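Clastovel opens home-task training floor in Moddale

A former furniture showroom in Moddale is now where Clastovel teaches its two-armed robots to do housework. The company moved in this December and has set up 12 small rooms, most of them bedrooms and kitchens, where operators guide the machines through chores by remote control.

Each operator wears a pair of tracked gloves and a headset. When the operator closes a hand, the robot's hand closes too. The arm positions, finger positions and head camera video are all saved together, and the recordings are later used to train the software that will run the robot without a person.

The current job is clothing. Operators take a shirt, put it on a hanger and hold it up straight by both shoulders. A good run takes 60 seconds or less. The team has saved 1168 runs so far, against a first goal of 1000, and will keep going until spring.

"Hangers are harder than folding," said Ginevra Testa, who leads the operator group. "The neck of the shirt closes up on you, and you can't feel the cloth through the gloves. You have to go by what you see."

New operators practice for two weeks before their runs are kept. Runs where the shirt falls are saved too, but in a separate set – the software team wants to see how people recover from a drop.

Brunello Serra, one of the first operators hired, said he used to rush the second shoulder. He now stops for a moment with both hands on the shirt before he lifts.

The hand software comes from Kisel, a smaller firm that has worked with Clastovel on two earlier projects. Ea Nørgaard of Kisel said the next update will let operators set a limit on grip strength for thin fabrics.

Bed making is next on the list, followed by putting clothes away on shelves. Clastovel is also looking at a second site in Ashour and plans to hire more operators for an evening shift there.

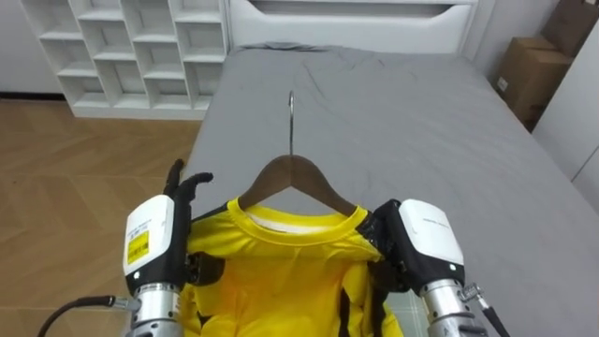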